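Meet the robot that picks up your fruit

My day at the Reltberg open day

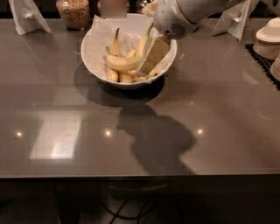

I love an open day, and I'd been looking forward to the one at Reltberg for weeks. Reltberg is a workshop in Janbridge where people teach robots to do everyday jobs, and once a year they unlock the doors and let anybody come in and ask questions. I took a notebook and a lot of questions.

The robot I spent the most time with is called Parri. Parri is white and has a head, shoulders and arms, and it works at a table, a bit like you do when you're helping in the kitchen. The job for the day was fruit. Easy, you might think! You could pick up a banana with your eyes shut. But have a go at explaining to somebody exactly how you do it, and you'll soon get stuck.

First of all, how does Parri know where the bananas are? It has a camera in its head. A camera on its own doesn't know what a banana is, though. It only gives the robot lots of tiny coloured dots. So the team showed Parri's computer 1,000 pictures of fruit, and for each one they told it "this bit is banana" and "this bit isn't". Bit by bit the computer got better at telling for itself.

Shiny things make it harder. The tabletop was grey and very glossy, with the lights showing in it like little moons, and there were shadows as well (even Parri's own shadow!). You and I know that a shadow isn't a thing you can pick up. A robot has to learn that.

Next comes the reaching. Parri's arm has joints, just as yours has a shoulder, an elbow and a wrist. Each joint has a motor inside, and all the motors have to agree on where the hand should end up. Try this at home: put a spoon in a bowl, then pick it up without bending your elbow. Awkward, isn't it? Now you know why joints matter so much.

At the end of the arm is the gripper, which does the work of a hand. Squeezing is the tricky part. If the gripper squeezes too softly, the banana slips. Too hard, and you've got banana mush. Your skin tells you how hard you're pressing and you hardly have to think about it, but a robot has to be given a way to work that out.

Vandana Mathur, who leads the Parri team, let me ask her anything I liked, so I asked why they'd picked bananas. "Because they're so rude!" she said. "They curve, they lean on each other, and no two bunches are the same shape. If you practise on a nice square box, you only get good at boxes."

She told me that in November the team ran a test with 80 tries, and Parri managed 63 of them. I thought that sounded brilliant. Vandana said it was all right, but she wouldn't want a waiter who dropped the other 17.

I also asked whether Parri ever gets bored. It doesn't — a robot can't feel bored, or hungry, or proud of itself. It follows its program, and the people do the feeling proud.

If you'd like to meet Parri, the team is bringing it to Bikley library next. Write your questions down before you go, as I forgot two of mine until I was on the bus home.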